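Teleoperating a Fridge Door in Simulation: Getting Clean Grasp Demos

Gomangate Tutorials, Part 4
Last updated February 1, 2026

If you worked through the first three parts, you have Bundix installed, your controller paired, and a kitchen loaded that you can wander around without knocking the arm into a wall. Good! Now we get to the part I enjoy most, teaching the arm to take hold of a handle by doing it ourselves, over and over, with the recorder on.

We'll use the Gilura kitchen again. Set the task to "open door," leave the physics settings alone, and switch the main view to the wrist camera. I know the wide view feels friendlier at first, and you are welcome to keep it up in a second window, but the policy we train in Part 5 only gets the wrist view, and I find my driving improves a lot when I look at what it will look at.

Step 1. Find the handle

Drive toward the refrigerator slowly, with the translation speed set to 20 percent. Open the gripper all the way before you get near the door. The view will probably be tilted, sometimes quite steeply, and your first instinct will be to level it. Please resist that for a moment. What matters is how the fingers sit relative to the bars, and a tidy horizon won't help you there.

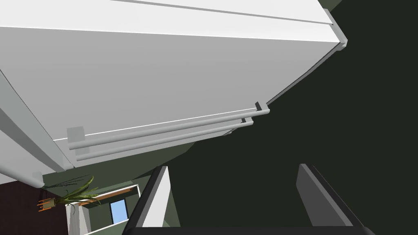

Wrist view in the Gilura kitchen, with the gripper open and the refrigerator's handle bars running diagonally across the view.

Once you can see both the bars and the fingers, take your hand off the stick and let everything settle. Then press the record button. I like to begin each demo from a slightly different spot, a little higher on one, a little farther back on the next, so the policy learns to recover from an imperfect start.

Step 2. Line up the fingers

Rotate the wrist in small taps until there is one finger for each side of the handle, then come forward. Tap, look, tap again. If you hold the rotation down you will overshoot, and the correction gets recorded right along with the mistake. A wobble or two is fine — people wobble, and a few natural corrections do the training some good — but a long hunt back and forth is best thrown away with the discard key.

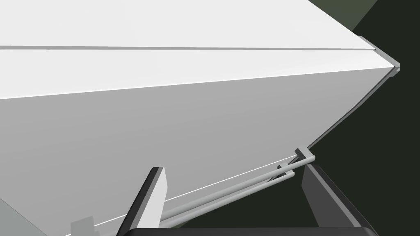

Watch the gap on either side of the rods as you creep in. You want them well inside the fingers before you close, and you want neither finger pressing into the door panel. If the contact readout in Bundix starts flickering, back off a touch and try again from there.

Step 3. Close and pull

Close the gripper, wait a beat, and pull gently along the arc of the door. Straight back feels natural, but the hinge won't agree with you, and the handle will work its way out of the fingers. Stop the recording when the door is open far enough for the success light to come on.

Step 4. Look over what you have

Play back every demo at double speed before you export. Mine usually run to some 560 frames, and when I see one stretch to 2436 I know I stopped for coffee with the recorder running. Trim the idle time or drop the demo altogether.

My own set for this door ended at 194 keepers, collected over several evenings with the Lo Presti hand controller. You can get started with far fewer. Save them in a folder named for the task, keep the discards somewhere separate, and have the folder path handy for Part 5, where the export settings come first.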